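Ticket 191 – Pinza no cierra del todo / objetos se caen al subir
Proyecto: Grirport (picking en cajón, asignatura de robótica, grupo de tarde)
Abierto: 2023-08-07
Estado: abierto, ver último comentario
Prioridad: alta (demo a final de August, perdón, agosto)

Resumen
El brazo baja bien, llega al objeto, manda cerrar y el driver contesta "grasp ok" aunque no haya agarrado nada. Luego sube vacío y el programa sigue como si llevara la pieza. Pasa sobre todo con objetos blandos. Con los rígidos casi nunca.

Lo que hay montado
– brazo KUKA, el de siempre, el del cajón metálico gris
– pinza paralela, driver de Kallar, versión del repo del curso sin tocar
– cámara fija al lado del cajón, calibrada a principio de mes
– planificador Flaleck, config por defecto menos la altura de aproximación
– PC del laboratorio, el que hace ruido

Pasos para reproducir
1. Arrancar driver y esperar el homing (si no se espera da otro error, ese es el ticket de al lado)
2. Lanzar la secuencia de 100 intentos con el juego de objetos mezclados
3. Mirar el log, no la pantalla. La pantalla miente
4. Comparar los "grasp ok" con lo que de verdad sale del cajón

Qué esperábamos
Si no hay nada entre los dedos, que dé fallo y reintente. Máximo 3 reintentos y pasa al siguiente.

Qué pasa
Nunca reintenta. Ni una vez en toda la secuencia. El umbral de apertura mínima parece que no se lee.

Extracto del log
[grasp] target z ok
[grasp] close cmd sent
[grasp] width=0.0 force=n/a
[grasp] result: OK
[plan] lift
[plan] next target

Width a cero y resultado OK. Con los dedos juntos no puede haber nada dentro, eso lo tendria que pillar.

Probado hasta ahora

a) Reiniciar todo. Nada.

b) Bajar velocidad de cierre. Mejora un poco con tela pero sigue diciendo OK siempre, o sea que no es el problema de fondo.

c) Cambiar el timeout de cierre a 200 ms. Peor, ahora contesta antes de haber cerrado. Vuelto a dejar como estaba.

d) Revisar el cableado de la pinza. Conectores apretados, nada suelto a la vista. Eso sí, el mazo pasa muy justo por la muñeca y cuando el eje gira mucho tira. No creo que sea la causa pero hay que sujetarlo mejor antes de la demo, lo apunto aquí para que no se pierda.

e) Objetos sueltos en el cajón, una tanda por tipo. Duros: bien casi siempre. Blandos: la zapatilla de Spider-Man es la peor, la agarra por arriba, la tela cede y se escurre. El bloque naranja de plástico sale bien si no está pegado a otra cosa. El dispensador de cinta pesa mucho para como lo coge, por la punta, y se gira.

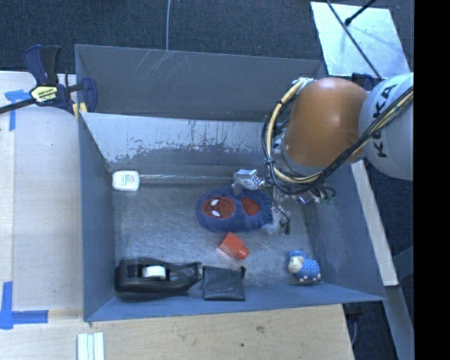 f) Leer el código del driver, que es por donde había que haber empezado. En el fichero de parámetros el umbral se llama min_width y en el nodo se pide min_grasp_width. No existe, coge el valor por defecto, que es 0, y la comparación es "menor que". Cero no es menor que cero. Siempre OK.

Comentario 1
Confirmado lo de f) en el otro PC. Mismo fallo. No es cosa de la instalación. ¿Alguien sabe si los de la clase de mañana tocaron el fichero de parámetros? En el manual de Kleinschmidt que nos pasaron sale con el nombre largo, así que a lo mejor el correcto es el del nodo y el yaml está viejo.

Comentario 2
El yaml es viejo, sí. Viene de la plantilla del curso pasado. Cambiado el nombre en mi rama, sin subir todavía. Falta decidir valor. Ojo que con tela fina los dedos se quedan casi juntos aunque lleven algo, si ponemos el umbral muy alto va a dar fallos falsos y va a soltar cosas que sí tenía.

Comentario 3
Lo mismo con las esquinas del cajón. Si el objeto está contra la pared, un dedo toca chapa antes de cerrar y la anchura sale rara. No tengo claro que sea este ticket, abro otro si se repite. Por ahora en Flaleck he subido el margen con las paredes, pero entonces lo que está en la esquina ni lo intenta. Hay que elegir.

Comentario 4
Para el que coja el turno después: NO lanzar la secuencia entera sin alguien al lado de la seta. Y dejad la abrazadera del borde puesta, que ayer se movió el cajón y hubo que recalibrar todo.

Pendiente
– subir la rama con el parametro renombrado
– medir anchura real con la zapatilla y con tela suelta, apuntar valores en la wiki
– añadir un aviso en el nodo si el parámetro no existe, que no coja el 0 calladito
– sujetar el mazo de cables
– repetir los 100 intentos y pegar aquí el resultado

Comentario 5
Rama subida. Primera prueba corta: ya reintenta. Pero al tercer reintento no pasa al siguiente, se queda esperando en "plan" sin decir nada. Log adjunto. No cierro.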